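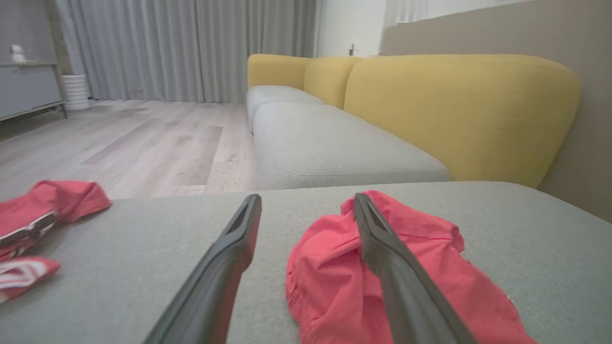
Fig. 7. Pink garment on a light gray sofa cushion.

Section 7: Setting up your Burnport wallet

Please read the whole section before touching anything. Most people don't, and our support inbox is the poorer for it.

Before you start

You will need the Burnport device, the short cable, a pen, and the recovery card from the lid of the box. Set aside an evening when no one will ask you what's for dinner.

1. Plug in the device and wait for the Burnport logo. First start takes up to 2 minutes. Pressing the button harder does not shorten this.

2. Choose "New wallet." If you already have one, stop and go to Section 8, Restoring.

3. Pick a PIN of at least seven digits. The device rejects birthdays in the common formats - it has met people before.

4. Write the recovery words on the card, in order, in ink. The device shows each word once, then asks for several of them back.

CAUTION: Do not photograph the card, email it to yourself, or save it in a note called "not my wallet words." Anyone who has the words has the coins.

5. Put the card somewhere dry and dull. A second copy in a different building is a good idea.

6. Open the Sterkby desktop app and select Devices, then Pair. Compare the code on both screens. If they differ by even one character, unplug and start again from step 1.

7. Send a small test amount first. Wait until the app says "Confirmed" (not "Seen," which means far less than it sounds) before sending the rest.

Note on fees: Sterkby suggests a network fee based on current traffic. The slider goes up to 900 percent of the suggested fee. We asked for a lower ceiling and were outvoted.

Note on screen brightness: Above 80 percent, the screen can be read from across a café. Turn it down in public.

If something goes wrong

Device stuck on the logo: try another cable. Charging-only cables look exactly like the right kind and are the cause of most of these reports.

PIN forgotten: the device erases itself after seven wrong tries. Restore it with the card from step 4. Without the card, neither we nor anyone who messages you offering to help can get the coins back. The second group will ask for a deposit.

Balance shows zero: check that you are on the main network. The test network has a green banner and coins worth nothing.

Section text by Cremilda Arruda, checked against the April firmware by Gaetano Valentini. Last revised 7/21/24.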